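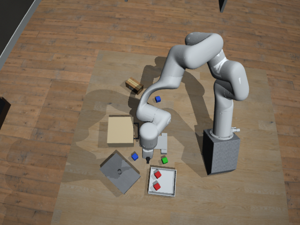

The customer wrote in to say her plank floor had started clicking near the hallway door, that it was worse in the evening, and could we tell her whether the boards had to come up.

Print | E-mail this page | 37 shares

Ticket status: Closed
Product: Podberg floating floor, oak, click joint
Underlay: Etden foam

Opened in January. Customer reports a click underfoot when walking from the hallway into the living room. Floor is 800 square feet, laid in one run through a doorway with no transition strip. No trouble in the first summer.

Reply 1. Asked for indoor humidity and whether the heat runs all day. Customer has a Rendoren meter on a bookshelf. Reads low after supper, higher in the morning. Heat comes on at 4 p.m.

Reply 2. Asked her to pull the baseboard on the hallway side and check the gap at the wall. She found the planks tight against the drywall for most of that side. The other side has a gap wide enough for a pencil.

Reply 3. Floor is pinned on one side and can't move as the air dries. Told her to trim the tight edge with an oscillating saw, vacuum the dust, and leave the baseboard off for now. Also told her not to put talc or wax in the joints — it gets into the lock and we can't warranty it after that.

Reply 4. Edge trimmed. Click is softer but still there at the doorway. Suggested cutting the run at the door and fitting a T-molding. Sent the instruction sheet.

Reply 5. Molding is in. Customer waited 15 days with the heat on and reports no clicking. Baseboard goes back on, nailed to the wall only.

Closed in February. Reopen if the noise returns in July.

Comments (3)

Guest: Same floor here, same noise. Mine was a nail through the baseboard into the plank.

Guest: Does the T-molding need glue on concrete?

Support: Use the track and screws. Keep glue off the planks.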